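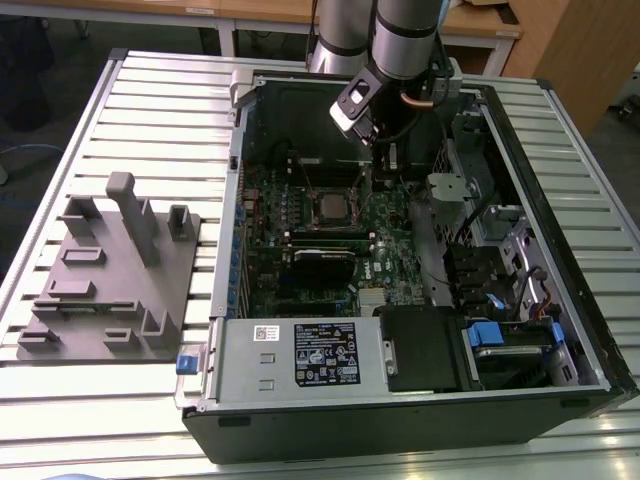 Nanna Eskildsen would not yet trust a machine to take apart the computers that come through the recycling door at Kargate, and she told the project team as much. Her view is that a person with a screwdriver is still quicker and gentler with the parts.

Prikura agrees with her, for now. The company today released the first results of Likareo, its project on whether robot arms can take on the bench work of computer repair and recycling. The short answer is not without help.

5/11/21 - The trial began in July and covered 2,000 attempts at single bench tasks, such as lifting out a memory module or freeing a drive. The arm finished 1,345 of them with no one stepping in. The rest were stopped or completed by hand.

"Picking up a part is the easy bit," said Eluned Price, project lead at Prikura. "Latches, clips and loose cables are where we lose time. A person feels a clip let go. The arm has to be taught what that looks like."

The work uses ordinary desktop towers, laid on their sides with the side panel off. Prikura chose them over newer machines as they make up much of what recyclers handle.
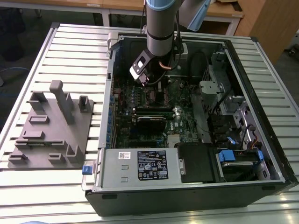
Robot arm over an open desktop tower, with a grey 3D-printed fixture plate on the table beside it.

Household chores are further off, said Nimal Kumarasinghe, who runs the test bench. "A computer case is a tidy place next to a kitchen drawer. I would not promise anyone a robot that unloads the dishwasher."

The next stage will add 38 tasks, including refitting parts and routing cables. Prikura will publish those results whether or not they favour the robot.

Media contact: Nia Hopkin, Prikura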